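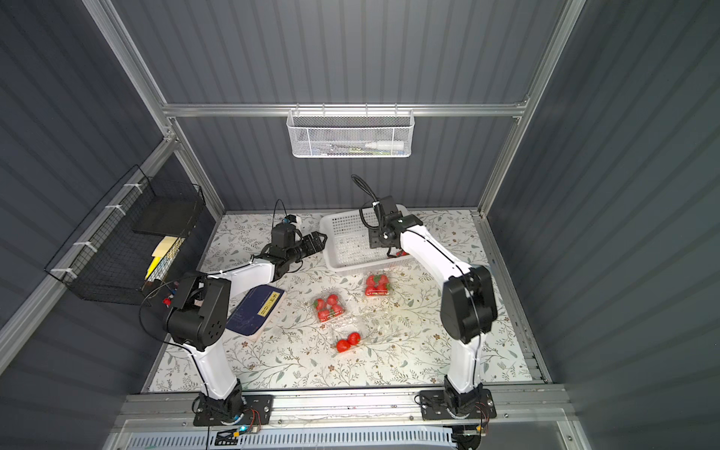

Podgate Home Baking & Sweets Club

I've wanted to make proper fruit pastilles at home for years, the sort with a crackly sugar coat and a middle that fights back a bit. Every time I've tried it in a lined baking tin I've ended up with a wobbly slab, wonky squares and sticky elbows. So when the Womora pastille kit came up in the August sale I gave in and bought one, and I've now made enough batches to have opinions!

What you get is two silicone moulds with 30 little domes in each, a squeezy dropper, a scraper and a recipe leaflet. The moulds are lovely. Thick, bendy, and the sweets pop out with one push from underneath (my old chocolate moulds never managed that, I used to have to go in with a teaspoon). The dropper is good too once you've got the knack, though you need to be quick — the mixture starts setting in the nozzle if you stop to answer the door. Ask me how I know.

The leaflet is where it falls down. It tells you to boil the fruit and sugar "until thick", and my first lot never set at all. I ate it on porridge. For the second I ignored them, used my own jam thermometer and took it up to 106C, and that was much more like it. It also doesn't say which sort of pectin to use, and it does matter. I used yellow pectin from Trernby, the cake shop by the station, and a good squeeze of lemon right at the end.

Flavours so far: blackcurrant (brilliant, so sharp it makes your ears move), apple (a bit beige, needs more lemon) and strawberry. Strawberry is the tricky one. It smells amazing in the pan and then goes a bit flat once all that sugar is in, so I'd cook the purée down by half first and go heavier on the lemon than you think.

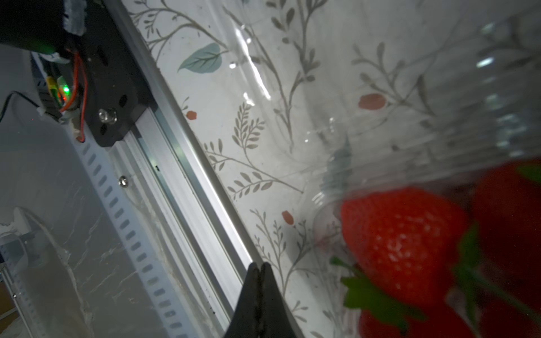
Strawberries in their clear plastic box.

I did compare it with the Amin set that a few of us at the club already have. That one has 44 holes in a single mould, so you get through a pan faster, but they're tiny and the silicone is floppy enough that you need a tray under it before you even think about moving it. The Amin does wash up better, I'll give it that. The Womora domes hold on to a film of sugar and need a soak.

Would I buy it again? At the sale price, yes. At full price I'd probably get the moulds on their own and use a jug. Four out of five from me, and it would have been more with a decent leaflet.

Oh, and leave them out overnight before you roll them in sugar. I didn't the first time and they wept all over the tin.

1,450 views
2 comments
30 shares

Recent reviews
Sour sugar: shop-bought or mix your own?
Three jam thermometers under test
Trernby flavouring oils, the good and the soapy
Cola cubes at home
Is a marble slab worth the cupboard space?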